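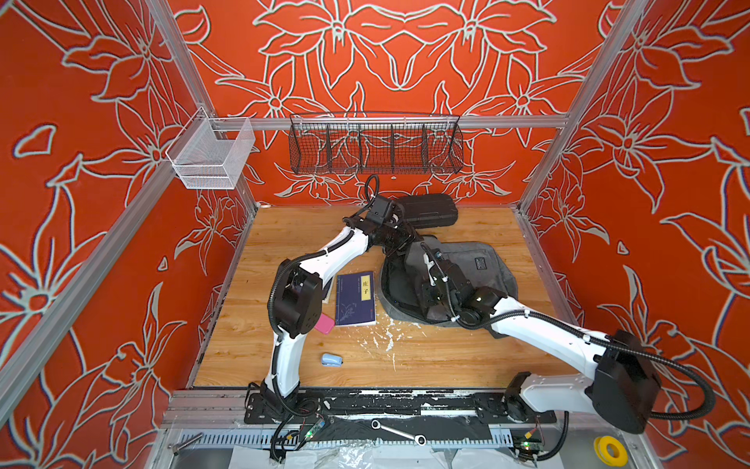 Your dog isn't stubborn, you're just boring, was the comment I got back on my first project proposal, and as feedback goes it stung for a day and then shaped everything I did after. The rest of the comment said that if I wanted to write about recall, I should stop asking what was wrong with the dog and look at what I was doing with my hands, my voice and my treat pouch. So I did, and this is the report.

My dog is Bonsu, a four-year-old kelpie cross who came to us from a farm where he'd flunked out of sheep work. He's quick, he's keen, and outside the back gate he had a recall you could measure with a calendar. Inside the house he'd come flying from any room. At the oval at Ulloden he'd look at me, think it over, and go back to sniffing the fence.

What I wanted to find out

I wanted to know whether the kind of reward I used made any difference to how often Bonsu came back on the first call. Most of the handouts we got in class say to use "high value" treats, but they don't say much about play, and Bonsu has never cared much about food once he's outdoors. My hunch was that a game of tug would beat cheese. I was pretty confident about it too, which is always a bad sign.

How I did it

I did 100 recalls with food and 100 with a tug toy, all at the same oval, on a 10-metre long line for safety. I used the same word every time (Bonsu's is "here", because "come" was well and truly worn out by the time we got him). One call only. If he turned and reached me before I'd counted to five in my head, it was a yes. If he didn't, it was a no, and I walked up the line to him and we carried on with no fuss and no growling at him.

Food was chopped cheese or roast chook, whichever was in the fridge. The tug toy was a Trokivier, the plaited one with the fleece end. I alternated days so he wasn't getting all of one thing in a row, and I tried to go at the same time each afternoon – tried being the word, as I had late classes and a casual job and it rained a lot. I wrote down each result straight away in a little notebook, then typed it up at home.

I started in September and meant to be finished in a month. Ha. Between exams, a cut pad on his front foot and the footy club booking the oval for half of everything, it dragged on through summer, and I stopped altogether on the really hot days as the ground was too warm for his feet.

What happened

The early sessions were rubbish in both groups. He'd worked out that the long line meant school, and he'd either stick to my leg like Velcro, so I couldn't get far enough away to call him, or wander to the end of it and ignore me. I nearly changed the whole plan at that point. What helped was leaving the line on while we did nothing much, just pottering about, until he forgot it was there.

After that the tug days pulled ahead, and they stayed ahead. He wasn't just coming more often, he was coming faster, ears flat, and sometimes straight into my shins. On food days he'd trot in, take the cheese politely and leave again. On tug days I couldn't get rid of him! The one place food held its own was when other dogs were nearby, and I think the game was a bit much for him there. He gets wound up and then he can't hear anything. A bit of chicken and a quiet minute did more good.

What went wrong with it

One dog isn't a study, I know. I was also the person calling and the person scoring, and I'm sure my voice was happier on tug days because tug days were more fun for me. My tutor suggested getting someone else to score from the sideline with a stopwatch, and I'd do that next time. I'd also have a third set with both rewards mixed up so he never knew which was coming. My counting to five probably sped up when I was cold.

I should mention the whistle as well. I bought a Wenus whistle halfway through and used it for 2 sessions before I realised I'd just added another thing to the experiment. Those sessions aren't included in the results, and I did them over again with my voice.

What I'd tell another student

Pick one small thing and do it for ages. Write it down while you're standing there, even if your fingers are freezing. Warm up your dog before you start scoring, and quit while he still wants more – I pushed on a few times to get my numbers up and those were always our worst afternoons.

Bonsu still gets distracted by the fence. We're working on it with the tug toy in my back pocket, and the next thing I'd like to try is the same recall off the line, in the fenced paddock first.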